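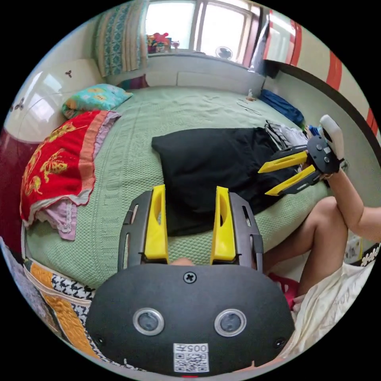 Sedau Forums > End effectors and hand-held collection > Faults and safety

Arm closes late on cloth, then pulls until protective stop

flatpack_kp
Posted Monday 7:52 am

We collect bedroom tidying with hand-held grippers, one per hand, and run the trained policy on a pair of Kesance arms with the same fingers fitted. Fabric work was fine until the March build. Since then the right arm arrives at the garment, closes late, catches the bedspread along with it and lifts both. On Friday it kept lifting until the arm went into protective stop with the spread tight across the mattress. It held there until I hit the e-stop and backed the fingers off by hand.

No one was in reach. No damage apart from a pulled thread.

Setup:
Ukari recorder, width channel on
477 episodes in the March set, all cloth on a bed
Wubshet soft fingers, both sides
Grip force limit at the default

The left arm does not do it. I have swapped the fingers left to right and the fault stayed on the right arm. Has anyone seen this?

torque_ledger
Posted Monday 8:20 am

Does the commanded width lag, or only the measured width? Plot both before touching anything else. If the command itself is late, the policy learned it and the arm is doing what it was told.

flatpack_kp
Posted Monday 9:05 am

Commanded width is late. Measured follows it cleanly, same as the left. I had been treating it as an arm fault because it was only on one side.

mudbrick
Posted Monday 9:31 am

Then look at the right hand-held unit. We had one where the trigger return spring was weak. The operator let go, the fingers opened most of the way and stuck, and the next close started from the wrong place. You don't feel it much when you're collecting. Your eyes are on the cloth and you compensate by squeezing harder.

Test: open fully, release, read the width. Repeat cold and again after an hour of use.

torque_ledger
Posted Monday 9:44 am

A weak return gives you a wrong open width. It doesn't give you a late close. I would suspect timestamps first. If the width channel is stamped on arrival and the video is stamped at capture, you get an offset between them, and it can differ per unit.

mudbrick
Posted Monday 10:02 am

It can look the same on a plot if the trigger has slack in it. The hand moves, nothing happens at the fingers, then they move. Worth ruling out both. The spring test takes less time than your clock audit.

flatpack_kp
Posted Monday 1:15 pm

Did both.

Spring test: right unit returns to full open every time, warm or cold. No slack I can find at the trigger.

Timing: I filmed each unit closing on a ruler and stepped through it against the logged width. Left unit lines up within one image. Right unit's width channel is 4 images behind the video. It is consistent in the older recordings too, back to the day I replaced the cable on that unit.

torque_ledger
Posted Monday 1:22 pm

There you go. What did you change besides the cable?

flatpack_kp
Posted Monday 1:40 pm

Moved that unit onto a hub. Ukari still had the latency value from the direct connection. Recalibrating now. 42 of the episodes predate the hub and are clean, so the other 435 get shifted. The wrist angle is estimated from the video, so that shouldn't need touching.

overcentre
Posted Monday 2:11 pm

Everyone is fixing the data. The safety problem is that an arm pulled on a trapped textile until its own protective stop caught it. Bad timing should cost you a missed grasp. You need a separate limit on lift force while the gripper is closed, set well under the arm's threshold. Ours trips at 37 newtons and lets go of whatever it has.

torque_ledger
Posted Monday 2:30 pm

Disagree on letting go. Release under tension and the arm springs back. Stop, hold, lower slowly, then open.

overcentre
Posted Monday 2:47 pm

With cloth the recoil is small. With someone's sleeve in the fingers I want it open. Holding is the wrong default near people.

mudbrick
Posted Monday 3:05 pm

Depends on what is in the fingers, and the arm doesn't know. We lower first, then open, with a short timeout so it opens regardless. Neither of you will like it.

flatpack_kp
Posted Monday 4:38 pm

Going with lower-then-open for now, and the limit at overcentre's figure until I can measure our own. Both arms stay fenced while I retrain. I have also added the ruler check to the start of each collection day, and after any cable change. Will post the new width plots once the run finishes.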